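Ticket: Control cabinet, pump room 2, feed pump does not start from the panel
Opened by: Sigita Rimkutė, maintenance, Kurnunard site
Assigned to: Donnie MacRitchie, Mackay electrical service
Date opened: 2020-09-16
Priority: normal
Status: closed

Problem

The feed pump does not start when we press the green start button on the cabinet. It started without problem on the evening shift. In the morning Kirsty Pringle pressed start two times and heard a small click inside, but the motor did not turn. She pressed stop and called me.

The standby pump is running now, so the tank level is good and production is not waiting. But we have only one pump until this is repaired, and I would like not to stay like this for the weekend.

What I checked before I wrote

The isolator by the pump is on. The pump shaft turns freely by hand (I locked the isolator off for this and put it back after). The suction valve is open. The Dakov drive has no fault code on its small screen. It says only "ready".

I did not open the cabinet. I have no permission for work behind the doors.

Reply from Donnie MacRitchie

Thanks Sigita, good list. Can you tell me the position of the selector for this pump? I want to know more before I drive 70 miles. Also, has anybody pressed the emergency stop this week?

Reply from Sigita Rimkutė

I asked on both shifts about the emergency stop. Rhona Lindsay pressed it on Monday for the test and released it after, by turning. She wrote it in the book. The pump was working after this test, so I think it is a different thing.

About the selector, I am sorry, I am not sure which position is correct. The cabinet is older than me in this company and our manual has a different drawing for the doors. On both doors the white handle stands at a diagonal. I did not move them.

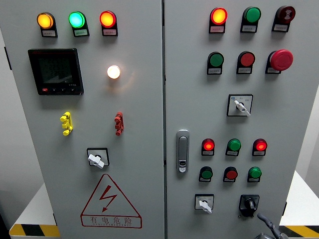
Reply from Donnie MacRitchie

Got it. The lamps across the top of the left door are lit, so I am not going to start with the incoming supply. Leave the left selector where it is. The right door is the one for your feed pump. Please do these steps in this order, and stop if something smells hot or trips.

1. Press the red stop button for the feed pump once.
2. Turn the emergency stop in the direction of the arrow until you are sure it is fully out, even if it looks released.
3. Turn the right selector to Local and wait 4 seconds.
4. Press the green start button and hold it for a moment.
5. Write down what the pump does and turn the selector back.

Reply from Sigita Rimkutė

I did all the steps with Kirsty standing at the pump. In Local the pump started immediately and ran normally. I stopped it and turned the selector to Remote. From the control room it did not start, the same click as before. I tried one more time with the same result.

One question: in the morning, was the selector maybe in Remote when Kirsty pressed the green button? She does not remember. If yes, the button is not supposed to work, as I understand.

Reply from Donnie MacRitchie

Correct, in Remote that button does nothing. But the remote start should work too, so you have a second fault. I suspect the Esow interface relay. Run in Local for now. I will come tomorrow with a spare.

Work done on site

Donnie isolated and locked the cabinet, then opened the right door. The Esow relay was pulling in but one contact was burned, and the signal did not pass to the drive. He replaced the relay and tightened two terminals next to it. Remote start was tested five times from the control room, all good. Local start was tested also.

Still to do

Margaux Marchal will order one spare relay for our store. The price limit without approval is 600, so it is no problem.

I will make a new door drawing for the manual, with the selector positions written in words. Donnie promised to check it before I print.

Closed by Sigita Rimkutė. Please open again if the click comes back.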